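Keeping the grippers honest

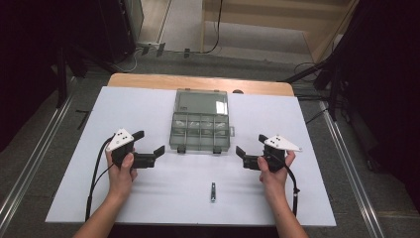 I'd been in the building at Butcombe for less than ten minutes when Dwynwen Lewis handed me a pair of grippers and told me to squeeze. So I squeezed. The left one felt fine, the right one had a tiny hitch just before it closed (I'd never have noticed, she spotted it from across the table), and that was my morning decided for me.

I had come to write about the clever end of the Trorudik project, the bit where a machine learns to sort small parts into trays by copying people. What I got was maintenance, and I loved it!

Every pair has a logbook. Pair 7, mine, had done 590 runs since its last full strip-down, and Dwynwen likes to get them on the bench well before that. The hitch was grit in the slide. She had the fingers off in no time, brushed everything out, put on a smear of grease you could barely see and handed me the screwdriver. Do them up evenly, a bit at a time, swapping sides. I did one side first, obviously, and had to start again.

Then there are the markers, the white plates with black dots that tell the system where each hand is. They get wiped with a dry cloth, never a wet one, and if a corner has lifted the whole plate is replaced. Gwion Lloyd once lost an afternoon's work -- 106 runs -- to a plate that had slipped by the width of a fingernail. He still checks his twice.

Cables come last. You open and shut each gripper while someone wiggles the lead at the base, and someone else watches the screen for a jump in the numbers. Verena Nägeli did the watching for us and called out "again" until my thumbs ached.

After that it's a short test: fingers wide, fingers shut, pick something up, put it down. Dwynwen signed the log at half past eleven and wrote my initials next to hers, which pleased me far more than it should have. Pair 8 was already waiting, with a squeak.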